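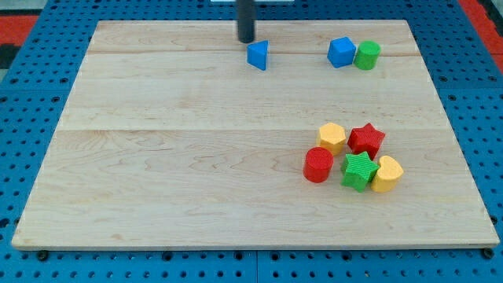 Birth Chart Readings - Frequently Asked Questions

Last updated September 28, 2019

What do I need to send you?
Date, time and place of birth. City is enough, no hospital name needed. Put the month in words please, 3/9 means two different things depending on where you grew up.

I don't know my birth time. Can I still order?
Yes. You get a noon chart. Planets in signs are fine, mostly. Moon can be off by a sign if it changed that day, I'll tell you if it did. No rising sign and no houses though, so the reading is shorter. Price is lower too, see below.

Where would I find my birth time?
Long-form birth certificate. Short one usually leaves it off. Baby book, hospital bracelet, an aunt. "Around dinner" is still useful, send that.

How much?
Full natal reading $129. Noon chart reading $86. Two-person chart (synastry) $168. No monthly plan, stop asking lol

What do I get?
A PDF with the chart wheel and the written reading, by email. Full one runs 20 pages or so. Print copies only if you pick up at the Fudstead shop.

How long does it take?
Ten working days. Longer in March, everybody wants one for the equinox. Rush orders: not right now.

Which house system?
Placidus unless you say otherwise. Whole sign on request, no charge, but tell me BEFORE I start. Very far north births I do in whole sign anyway, Placidus goes strange up there.

Tropical or sidereal?
Tropical. I don't do Vedic charts. Not against it, just never trained in it.

I'm born on the cusp. Which sign am I?
One or the other. The Sun changes sign at a particular minute and the minute shifts year to year, so the dates in the newspaper are only a guide. Send your time and I'll look it up.

Is there a 13th sign?
Ophiuchus is a constellation, the Sun does pass in front of it. The tropical zodiac is twelve equal parts measured from the spring equinox, so it doesnt come into it. Your sign didn't change.

Will you tell me when I'll get married / get the job / win money?
No. Also nothing medical and no legal stuff. See a doctor, see a lawyer.

Can I order for someone else?
For a gift, yes, if they know about it. Kids under 18, parent has to order. No charts on exes without there say so.

What's the Tisitz deck and is it included?
Separate thing. Zodiac card deck, sold at the Fudstead and Drusstead shops. Not included with any reading.

Do you read in person?
Drusstead only, back room, by appointment. Bring the birth details with you, same as above. Parking is behind the building.

Refunds?
Before I start, full refund. After, no. If I used the wrong birth data and it was my mistake I redo it free.

Do you keep my details?
One year, in case you want a follow-up. Email and I'll delete sooner.

Related
Mercury retrograde: what to skip, what not to bother skipping
Reading your rising sign
Saturn return, the short version
How to read a chart wheel
Tisitz deck: card list
Drusstead shop hours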